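Notebook, 2023-01-26
Glue tests, Girard batch 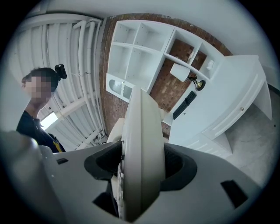

White curved piece, gray housing, shelving behind.

Came in to find that the hide glue I left soaking overnight had gone lumpy again. I think it's the Sturnitz granules — they're coarser than the stuff we were buying in September and they want a longer soak. Gave them another 2 hours and they loosened up fine, so I guess that's the answer (Ignacio, you were right, don't gloat).

Glued up 14 maple test strips, half with the Sturnitz and half with the Plolleo liquid. Brayden Boychuk thinks the Plolleo will creep under load and I kind of agree, but I'd like to see it fail before I write it off, it's so much easier to live with! Strips 1 to 7 are hide, 8 to 14 are liquid. Pencil marks on the end grain. Strip 11 got bumped while I was clamping it and the joint slid a hair, so ignore that one if it comes out odd.

The glue pot is running hot. Dial says one thing, thermometer says another, and I trust the thermometer. Ignacio Soler has a spare thermostat somewhere, need to ask him where.

Still to do: label the jars, order more cauls, and call Woritetti back about the veneer before they sell it to someone else. Clamps stay on till tomorrow — please don't borrow the long ones.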